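How to Test a Hand-Held Gripper Kit Before You Pay for It

Vendors of hand-held gripper kits all make the same pitch. Pick up the tool, do your chores with it, and the recordings will teach a robot arm to do them too. The Jellness kit is sold this way, and so is the Lambert, which costs more and comes in a nicer case. I have tried both on loan and I would not buy either one on the strength of the sales demo. A demo is a block going into a bowl on a clean bench. You need to know what the thing does on a bad surface with junk on it.

What follows is the routine I use. It takes an afternoon, and you should do it before the return window closes.

What you need
A loan or trial kit, both grippers if it is sold as a pair
A laptop that is not the vendor's laptop
A basket or bin
A bag of household trash and small clutter, nothing sharp
A second person

Step 1. Read the quote, then read it again
Ask what is in the box and what is a subscription. My Jellness quote had the grippers and the mount on one line and the processing software on another, billed monthly, with a limit of 100 recordings. Going over the limit was priced "on request." Get that price in writing. Beverley Bloxham at Cenmont handled my loan and was perfectly pleasant, but it took 3 emails to get a number out of her.

Step 2. Check the fingers with the power off
Squeeze and release slowly. Both fingers should reach the middle together. If one lags, send it back now. Press each pad sideways with your thumb and see whether it creeps on its mount. Then put a screwdriver on every screw you can reach. Two of mine were loose out of the box, and the support line told me that was "within normal handling."

Step 3. Calibrate, and time it
The manual says 2 minutes. Tia Greenwood, who was my second person, followed it word for word and needed a second try, because the manual shows an older menu. Write down what you really spend. You will be doing this every session, and a vendor who is vague about setup time is usually vague for a reason.

Step 4. Start with the easy stuff
Pick up a cardboard tube and put it in the basket. Do that 4 times from different sides. Any kit on the market should pass. If the trace that comes out of the software jumps or drifts on a job this simple, stop and call them.

Step 5. Move to soft and thin things
Now try a snack wrapper, a knotted plastic bag, a face mask, a sock. Work on a bed or a couch so the surface gives under you. Use a patterned cover if you have one. Sales reps like to say that pattern helps tracking, which may be so, but a blanket that shifts when you lean on it is a different test. Bring the fingers in low and close them gently. The urge is to stab at the thing, and then you record yourself stabbing.
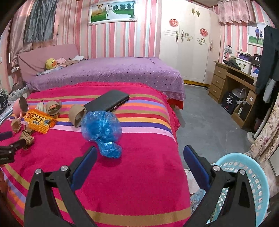
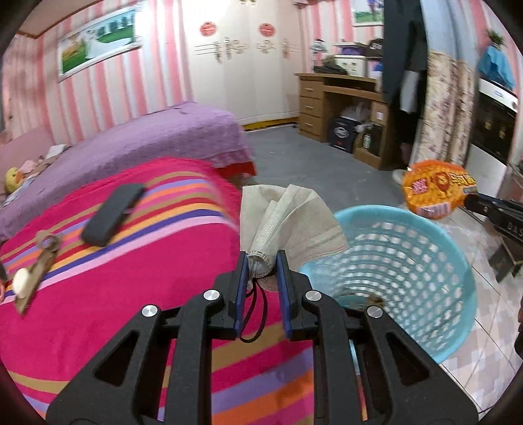 The brochure line I trust least is "handles deformable objects," which can mean almost anything. Ask the vendor which objects, and ask to see the raw recording of each one. A face mask pinched by its fold with the ear loops dangling between the fingers is a fair thing to ask for. You want to know whether the loops come free when the fingers open over the basket or snag on the pads, and a single good-looking grip won't tell you. Run the release over and over and keep every attempt, including the bad ones. Fadi Sayegh at Dornside deletes his failed tries to save on the recording limit, and I think that is a mistake while you are still deciding.

Step 6. Export everything
Copy the day's recordings to your own laptop and open them without the vendor's software. Lambert let me do this. Jellness gave me a file that only opened in the Jellness viewer, and the fix was a paid tier.

Step 7. Check your wrist
Stop after an hour and see how your hand feels. Mine was sore on both kits. Neither brochure mentions it.

If a kit gets through steps 2 to 6, ask for a second month on loan anyway. I asked Cenmont on a Tuesday and am still waiting to hear.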